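Cistmont Hand-Held Gripper Kit, 4-Unit Set

Home / Data Collection Equipment / Hand-Held Grippers

Price: $3,068 per set
Lead time: 24 business days
Sold by: Femura Equipment Supply

The Cistmont set is for teams recording household handling tasks such as folding, sorting and putting away clothes. Each operator carries one gripper and works in an ordinary room. No robot arm is needed at the recording site, so the arm can go in a later budget.

In the box
4 two-finger hand-held grippers
4 upright phone mounts
Spare finger pads
Hard carry case

Not included: phones, lanyards, data storage, annotation.

Planning notes
Budget for one phone per gripper, plus one spare for the set. Most buyers end up with 5 phones. Check phone width against the mount drawing before ordering; thick cases have to come off.
Pads are a wear item. Quilted and slick fabrics are harder to hold than cotton, so order extra pads if outerwear is on your task list.
Sites can be booked separately. Our Grestelstead office keeps a list of homes for rent by the half day.
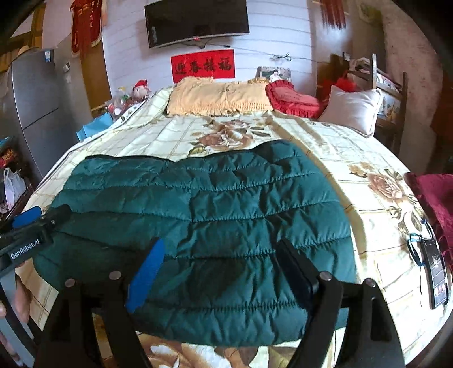
Garment handling on a double bed: gripper pads on a quilted puffer jacket, phone mounted alongside.

Orders and returns
Unopened sets can be returned for a full refund. Opened pad packs cannot. For quotes on two or more sets, or to add the Chisholm charging dock, contact Jade Tremblay in sales. Orders placed before the end of March ship at the current price.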